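Simulated bedroom episodes: how much should I vary the dresser scene?

Simulation and training data board
Posted by Wulan Rondonuwu, 7 July 2024

I'm putting together a set of episodes for a pick-and-place policy, all gathered in simulation. The task is simple to state. The robot goes to a dresser, picks up the item named in the instruction and puts it down at the other end of the top. I drive it by hand with a pair of controllers and the simulator logs the camera view and the joint positions.

So far I have 1016 episodes recorded, of which 239 are marked as failed, mostly dropped items or a grasp on the wrong thing. I have not thrown any of the failed ones away.

The trouble is that the policy does well in the room I recorded in and badly almost anywhere else. If I change the dresser colour it still reaches for the right area. If I move the items to the other end of the top, it drives to where they used to be and closes on nothing. I trained it twice with different seeds and got the same result both times.

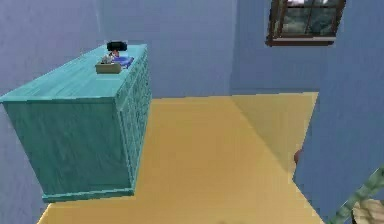
My layout script picks a spot on the surface and then places every item within a short distance of it, so they always end up in a tight group with a long bare stretch of top beside them. The spot is meant to be random, but I found last week that the range was set far too narrow and nearly all the groups land towards the same end. The starting position of the robot is also nearly fixed. I did that on purpose in April to save time driving.

What I would like to know:

Should I start again, or can the existing episodes be kept and topped up?

Is it better to vary the item positions, the starting position or the room itself, if I only have time for one?

Do the failed episodes have any use? A colleague says to delete them.

I'm using the Clalulix export format, in case that matters.

Darmawan Ong

Keep them. You paid for those episodes in hours and there is nothing wrong with them, they just cover one corner of the problem.

I had the same fault on a kitchen set two years ago. The policy had learned the route and was hardly using the picture at all. You can check this quickly. Run it with the items removed from the dresser altogether. If it still drives over and closes the gripper in the usual place, it has learned a path. Do that before you record anything else, as it gives you something to compare against later.

On which thing to vary, I would do item positions first. Fix the range in your script so the whole length of the top is used, and let the items be placed separately instead of as one group. Keep some tight groups too, as they are harder to grasp from and you want the policy to see them. Then record a small batch, train, and look at the result before recording more. My batches were 31 episodes each, only because that was what I could drive in an afternoon. It was enough to see whether things were moving the right way.

When you mix old and new, watch the balance. If you add a small number of new episodes to more than a thousand old ones and sample evenly, the new ones will barely be seen. Either weight the new ones up or train on a cut-down share of the old ones. I did the second and it was less fuss.

Starting position comes next, and it is nearly free. Turn the robot a little and move it back or sideways at the start of each episode. You don't need wild changes. Do make sure there is a clear way through to the dresser from each start, or you will waste a lot of time backing out of doorways.

As for the failed ones, don't delete them, but don't train on them as if they were good either. Put them in their own folder with a note of what went wrong. Where you dropped an item and then picked it up again properly, the second half is good data and worth cutting out. I got a fair number of useful recoveries that way.

ranthorpe_sim

just randomise everything. textures, lights, camera height, the lot. worked for me

Juwita Pillai

I agree with most of what Darmawan wrote, less so with the post above. Changing textures won't help if the items are always in the same place, and Wulan has already said a different dresser colour makes little difference.

Two things to add. First, check the wording of your instructions. If one item is always named the same way and always sits in the same spot within the group, the policy can ignore the words as well as the picture. We use 5 wordings for each item and shuffle which item sits nearest the front edge – that alone changed our wrong-item rate more than I expected.

Second, set aside a few room layouts now and never record in them. Use those only for testing. We didn't do this at Varkdale until late on and had no idea which of our earlier numbers to believe.

On the export, older Clalulix files don't store the layout seed. If yours don't either, write it to a separate file per episode, or you won't be able to rebuild a scene when something odd turns up.

Wulan Rondonuwu

Thanks both. I ran the test with the bare dresser and it drove straight over and closed the gripper, so that settles that. The range in the script is fixed and I've started on a first batch with the items placed separately. The seed isn't in my files, so I'm adding that now. I'll post the results when the batch is trained.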